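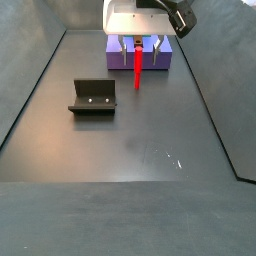 *Two metal gripper fingers, with a black cable to one side.*

# What Is Compost?

Compost is dark, crumbly stuff made from dead plants. Gardeners mix it into soil to help new plants grow.

Leaves and apple cores don't turn into compost by themselves. Tiny living things called microbes eat them. Worms and beetles help too. A spoonful of compost holds more microbes than you could ever count.

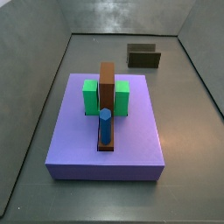 *A tall brown block standing in a wide purple one.*

Microbes need two kinds of food. "Greens" are soft, fresh things like grass and vegetable peels. "Browns" are dry things like dead leaves and torn cardboard -- they let air into the heap.

At the Jarkbridge school garden, Trilok Shakya's class started a heap in December. It was ready nine months later. Cold weather slows microbes down, so a winter heap takes its time.

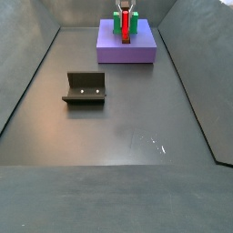

Water matters as well. A good heap feels like a squeezed-out sponge. If it is too dry, the microbes stop working. If it is too wet, it starts to smell -- add more browns and turn it with a fork.

Keep meat and cheese out of the heap. They attract rats.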